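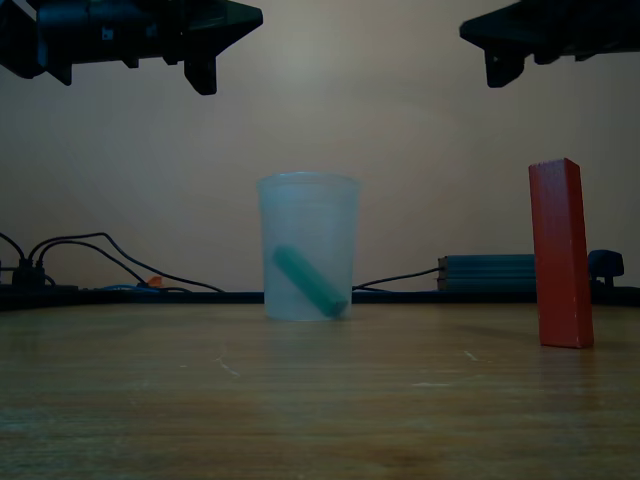
Shobha Kurian wrote:

> I've cut the Brullard trousers twice now and both times the fly front has
> come out with a sort of bubble at the bottom of the zip. First go was in a
> cheap poly-cotton, second in the brushed twill I'd been saving. I graded up
> to a 16 at the hip and left the waist at a 14 as you said on here in
> September, and the fit is lovely everywhere else. But that bubble! It sits
> just where the crotch curve starts and no amount of pressing shifts it. Is
> it the zip, the facing or me? I'm tempted to put an invisible zip in the
> side seam and pretend I never saw a fly.
>
> Also, does anyone interface the fly shield? The instructions say to on one
> page and then leave it off the cutting list.

Hi Shobha and all,

Oh, I know that bubble. I had the same one on my first pair and wore them anyway with a long jumper over the top, so don't bin the twill whatever you do.

I'm fairly sure it's the curve and not you. The Brullard has the fly extension cut on as part of the front leg, and the notch for the bottom of the zip is marked right on the bend of the crotch seam. If you sew the crotch up to that notch and stop, as step 4 tells you to, you've got a bit of bias edge flopping about underneath with the zip tape stitched over it. The tape won't stretch and the trouser front will, and there's your bubble. The twill would be worse than the poly-cotton for it, I should think, brushed things always seem to grow while you're looking at them.

What I do now is move the zip stop up. Mark a new dot 2 cm above the printed notch, sew the crotch seam to the new dot, backstitch it properly, and then put the zip in so that the metal bit lands just above. You do lose a little of the opening but I've never had trouble getting them over my hips, and mine are not narrow. If you're worried, tack it first and try them on with the waistband off.

Then, before you do anything else with it, snip the crotch curve. Only the part below the zip, and only about as far as you dare. I was forever skipping this on trousers because I'd read somewhere you shouldn't clip a seam that takes strain, and perhaps that's right for the very bottom, but up at the front where it turns the corner it needs to be let go or it can't lie flat. I overlock the rest together afterwards.

The other thing is the order. Their way has you sew the zip to the facing first and then the left front on top. I do it the other way about:

Tack the centre front closed all the way up to the waist with a long stitch.

Press it open over a ham (a rolled up towel is fine, I used one for years).

Lay the zip face down on the extension on the wearer's left, and sew one side of the tape to the extension only, keeping the front well out of the way.

Flip the other side over and sew it to the right front close to the teeth, catching the shield underneath.

Topstitch the curve from the outside with everything flat on the table, then unpick the tacking.

It's a bit more faffing with the unpicker but you can see what you're doing the whole time, and the topstitching comes out as one nice J instead of the wobbly thing I used to get. I draw mine on with chalk round a bit of cereal packet. Pull the shield right back before you topstitch or you'll sew through it. Ask me how many times. Then put it back and do a tiny bar tack at the bottom of the J to hold the lot together.

Zips: what did you use? The pattern says an 18 cm but doesn't say what sort. I had a bag of nylon ones from Bunnag and they're all right for skirts, only the tape is quite stiff and I did wonder if it was adding to the trouble. The metal ones look smarter but they're heavy on a soft fabric. Whichever it is, give the tape a press with steam before it goes anywhere near the trousers. Mine shrank a tiny amount in the wash on one pair and I had a ripple all the way up, not even a bubble, a proper ripple.

On the shield, yes, I do interface it, but only one half. Fold it down the middle and put a lightweight iron-on up to the fold. Both halves is too thick once you get to the waistband and my machine simply sits there and growls. I'd do the fly extension as well on your twill, that'll help with the stretching. I've seen the cutting list thing mentioned before and I think it's just a mistake that's carried over from the first printing, the newer PDF dated April 2023 has the shield on it but then they've lost the pocket bag! You can't win.

For the pair you've already made, have a look at whether the topstitching goes over the bubble or stops above it. If it stops above, you could unpick the last 10 or so stitches of the zip on the facing side, ease the tape up a smidge, and hand sew it down again with a backstitch. I rescued a navy pair like that. It won't be perfect but it's in a place people don't tend to stare, and if they do that's their lookout.

Please don't go to an invisible zip in the side though, or at least not on this one. The pockets are right there and you'd have to lose one of them or do something clever with it. If you want a side zip I'd look at the Stelwood, it's drafted for one and the leg is nearly the same shape, a bit wider from the knee. The rise is higher too, so measure before you cut. I made it in a linen mix and it's the pair I reach for first in warm weather.

Has anyone here tried the Clulolon culottes, by the way? I've got the pattern traced and some rust coloured crepe that's meant for it, but the waistband looks to be cut in one long straight piece and I can't see how that's going to sit on anybody with a waist. I might pinch the curved one off the Stelwood and see if the notches can be made to match. If you've done it already do say, I'd much sooner copy you than work it out.

Let us know how the trousers get on, Shobha. If my zip order makes no sense written down I can scribble a drawing and put it in the files bit.

Bye for now,
Jan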